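Where Do Old Computers Go? Term Project Report

Our group wanted to know what happens to the old electronics in people's homes, so in June we ran a survey through our school and the library at Edwards. We got 242 replies, which was way more than we'd hoped for!

The households that replied listed 896 unused devices between them. Phones and chargers turned up constantly, but desktop computers were the real surprise (one family had 17 in the garage). Most people said they kept them out of worry over old photos and tax files.
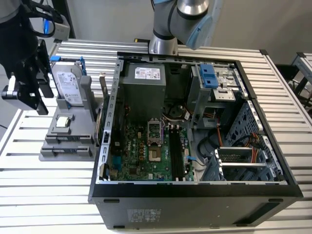

Figure 1. A desktop tower with the side panel off, showing the power supply and green motherboard.

We then compared two drop-off programs, Bustodar and Pralinus. Bustodar takes anything with a plug and is free, but you have to book. Pralinus has longer hours and charges for monitors. We loved the Pralinus tour, especially the sorting room, and we learned that circuit boards are kept apart from the steel and plastic because they contain copper and small amounts of gold.

Next term we'd like to survey small businesses too, and ask whether a neighbourhood collection day would get more of those garages cleared out.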